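The Shelf

Hui-mei Yen inherited her aunt's flat in Zistside in June, along with a kettle, a cactus and a seat on the parish quiz team. The kettle leaked. The cactus was plastic, which she discovered after two weeks of watering it. The quiz team met in the back bar of the Wijaya at half past seven and had not won since the smoking ban.

"Your aunt did rivers," said the captain, a long grey man called Mr Ruddle, who kept his coat on indoors. "Rivers, capitals, and anything with a saint in it. What do you do?"

"Invoices, mostly," said Hui-mei.

He wrote this down.

She had not meant to go back. But the flat was quiet in the evenings, and there are only so many times a person can rearrange someone else's spoons. Her aunt had owned 611 books, according to the insurance form, and nowhere near enough shelf to hold them. They stood in the hall in columns. They held up the telephone. One stack in the bathroom had swollen over the years into a sort of stool, and guests, presumably, had used it.

So Hui-mei spent her days reading about rivers and her evenings being wrong about them. She put the Vistula in Hungary. She gave Ruvisura as the capital of somewhere, with great confidence, having seen the word on the side of a van.

"It does sound like a capital," said Mr Ruddle, who was trying to be kind and did not have the face for it.

The trouble was the team at the next table. They were called Cirnix, after the firm they all worked for, and they wore matching fleeces and drank fizzy water through straws. They had won so often that the landlord no longer read out the result. He just walked over with the envelope. Inside was a voucher for the carvery, and it was said that not one of them ate meat.

"What do they want it for?" asked Hui-mei.

"They've got a drawer," said Mr Ruddle darkly.

By the end of the month she had decided two things. The first was that she would win that voucher if it killed her, and the second was that she would put up a shelf, as she could no longer get to the atlas without moving Scotland. A shelf seemed the easier of the two. She rang a joiner, who came round, looked at the wall, looked at the books, and sucked his teeth for what felt like the whole of the afternoon.

"You'll want something with a bit of figure in it," he said. "Seeing as you'll be looking at it."

"I'll be looking at the books."

"You say that now."

He went away to think about wood. Hui-mei went back to the Danube, which she had grown rather fond of. It went through so many places and made so little fuss.
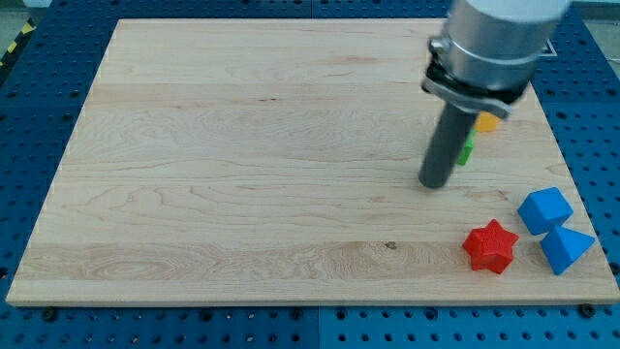
The Envelope

The shelf went up on the morning of the summer final. It was pale and handsome and the joiner had been right, annoyingly. She stood in front of it for ten minutes with her coffee going cold, and then put the books on it and lost sight of it for good. It held 3 feet of rivers and most of the saints. The rest stayed in the hall, where they had seniority.

She walked down to the Wijaya in her aunt's good shoes. They pinched.

Round one was sport, and they sat through it like people waiting for a train. Round two was food. Round three was rivers, and Hui-mei took the pencil out of Mr Ruddle's hand without asking. She wrote the answers down one after another in her invoice handwriting, very small and square, and when she got to the end she went back and corrected the landlord's spelling of Dnieper.

Cirnix sucked on their straws.

"Round four," said the landlord, "and I don't mind telling you there's a point in it." He seemed as surprised as anyone. He had to turn his card over twice to find the question. "General knowledge. For how many weeks should you water a plastic cactus?"

There was a silence. Someone at the back said it was a trick. Cirnix had their heads together and were whispering about evaporation.

Hui-mei looked at Mr Ruddle. Mr Ruddle looked at his coat buttons.

"You set that one," she said.

"Your aunt set it," he said. "Years ago. We all put one in the tin when we join. She said somebody would get it in the end." He coughed. "She managed four, I believe."

Hui-mei thought about this. Then she wrote down *none*, crossed it out, wrote *two*, crossed that out as well, and finally put *until you notice*.

The landlord read it, scratched his neck, and gave her half a point.

They lost by a half. Cirnix took the envelope, and the youngest of them, a boy with a cold, came over on his way out and laid it next to her glass.

"The drawer's full," he said.

The carvery was dreadful. Mr Ruddle had seconds, and kept his coat on.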